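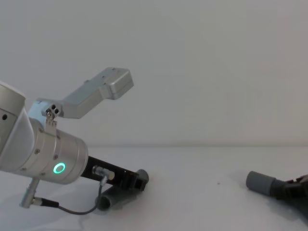
Oltemham, April

So my project this semester was teaching two robot arms to put two pieces of gray tube together, end to end. If you had told me in the fall that this would eat up most of my spring I would have laughed, because a little kid can do it without looking. I now have a lot of respect for little kids.

The setup lives in the Ultard lab on the ground floor. There are two arms facing each other over a white table, with a black gripper on each, and a pair of hand controllers that I hold while I stand behind the whole thing. I move my left hand, the left arm moves. I squeeze, the gripper closes. Everything I do gets recorded along with the camera views, and later the software (we use a package called Nedelcu) tries to learn how to do the same thing by itself. One recorded try from start to finish is called a demonstration, or a demo if you are tired, and I was tired a lot!

My goal was to collect enough good demos of one job: pick up both tubes, bring them up off the table, line them up and push them together. I ended up with 420 that I kept. I threw out plenty more than that, mostly from the first weeks when I was bad at it.

What I got wrong at first

My first mistake was speed. I wanted to get through a lot of tries before lunch, so I was swinging the arms in fast and then wiggling them around at the end until the tubes met. The recordings looked fine to me. Then I trained on them and the arms learned the wiggle beautifully – they would get close and then just shake at each other like two people who can't decide who goes through the door first. I deleted that whole batch and started over.

The second one was the grip. If you grab a tube too near the open end, there isn't enough sticking out to join to the other one, and if you grab it a bit crooked it stays crooked all the way up. From the controllers you can't feel any of this. You have to look, and from where I stand one gripper is usually hiding the thing I want to see. I got into the habit of stopping for a second right after the fingers closed and checking the wrist camera view on my monitor before lifting.

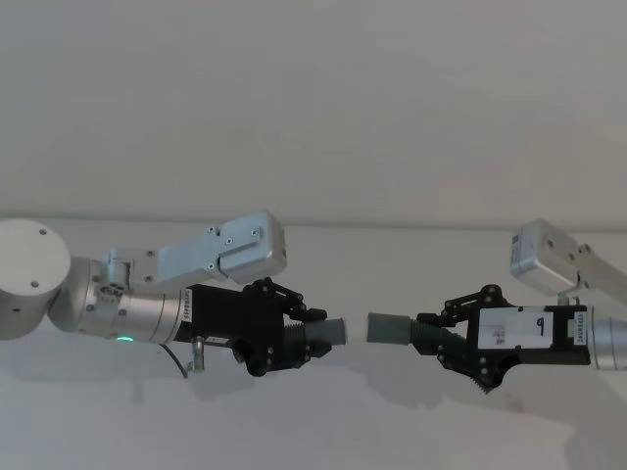 Lining up is the hard part, and it's where I spent most of my practice time. Side to side I can judge pretty well. Height is okay too if I stop and look at the head view. It's the depth, toward me or away from me, that kept fooling me, and I had tries where everything looked perfect on one screen and the tubes slid right past each other. What helped was keeping one arm still. I bring the left one to a spot I like, hold it there, and do all the small corrections with the right. I wish I had done that from day one instead of moving both and chasing myself in circles.

How it went

For the final test I ran the trained robot 23 times, putting the tubes down in slightly different places each time. It failed on 3 of them, and all of those were missed pickups, where it closed its fingers a little too early. Once it had both tubes in the air it did the joining part every time, which I really did not expect, given how much trouble that part gave me. It is slower than I am, but also calmer.

If I had another semester I'd do more pickups from odd angles, and I'd try shorter tubes. I'd also write better notes – my file names from the first month are things like "good one maybe" and I still don't know which ones I meant.

The cleaned-up demos and my settings file are on the Stullitz shared drive in the student projects folder, if anyone wants to pick this up next year. Please read the text file in there before you train on anything, it says which recordings have a paused camera in them.

Search projects... Go

1595 views | 3 comments | Share

Contact the Ultard lab office | © Ultard student projects | Back to top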